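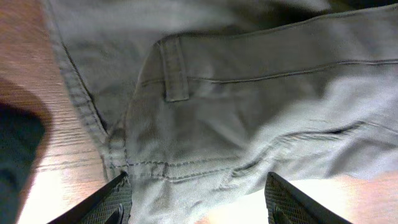

질문: 가뭄 때 밀 수출 제한이 걸리면 수입국은 보통 어떻게 대응하나요?

학교에서 기후와 식량 안보를 주제로 발표를 맡았습니다. 가상의 국가 니르니어(Nirnier)를 정해 놓고 모둠별로 정책을 짜는 과제인데, 설정은 이렇습니다. 밀 소비량의 42%를 수입하고, 비축분은 3개월 치입니다. 주요 수출국 3곳 중 한 곳이 가뭄으로 수출을 막았습니다.

저는 비축분부터 풀자고 했고 다른 조원은 바로 추가 수입 계약을 하자고 합니다. 어느 쪽이 현실에 가까운지 궁금합니다. 금요일까지 초안을 내야 합니다.

답변 1 (채택됨)

둘 중 하나만 고르는 경우는 드뭅니다. 대개 같이 진행합니다.

먼저 막힌 나라에서 들어오던 물량이 전체 수입의 얼마인지 확인하세요. 수출국이 세 곳이라고 해서 3분의 1씩이라는 뜻은 아닙니다. 과제 자료에 비율이 없으면 가정을 정해서 초안에 적어 두면 됩니다.

그다음은 시간입니다. 새로 계약해도 선적, 운송, 통관, 제분까지 걸리는 기간이 있습니다. 비축분은 그 공백을 메우는 용도로 보는 편이 맞습니다. 한꺼번에 풀면 당장은 가격이 내려가도 다음 달에 쓸 것이 없습니다. 방출량을 월별로 나눈 표를 하나 넣으세요.

추가 수입은 서두르는 것이 유리할 때가 많지만, 여러 나라가 동시에 사들이면 국제 가격이 더 오릅니다. 이 부분을 위험 요인으로 써 두면 질의응답 때 편합니다. 관세를 한시적으로 내리는 방법도 있습니다. 세수가 줄어든다는 점은 같이 적어야 합니다.

답변 2

가뭄이면 물 문제도 봐야 하지 않나요. 니르니어도 가뭄인지 수출국만 가뭄인지에 따라 답이 달라집니다. 밀 1kg 생산에 물이 1000리터 넘게 든다고 배웠는데, 지역마다 차이가 크다고 하니 출처는 직접 찾아보세요. 자국도 물이 부족하면 국내 증산은 대책으로 쓰기 어렵습니다.

답변 3

저희도 비슷한 과제 했는데 그냥 쌀 먹자고 썼다가 감점됐습니다. 대체 곡물 얘기를 하려면 가격이랑 공급량을 같이 넣으세요.

질문자 댓글

감사합니다. 과제 자료를 다시 보니 니르니어는 강수량이 평년 수준이라고 되어 있습니다. 월별 방출표부터 만들어 보겠습니다. 사료용 밀도 소비량에 포함해야 하나요?

답변 1 작성자 댓글

42%가 어떤 소비량 기준인지 먼저 보세요. 사료용이 들어간 수치면 식용과 나눠서 쓰고, 방출은 식용을 우선으로 잡으면 됩니다.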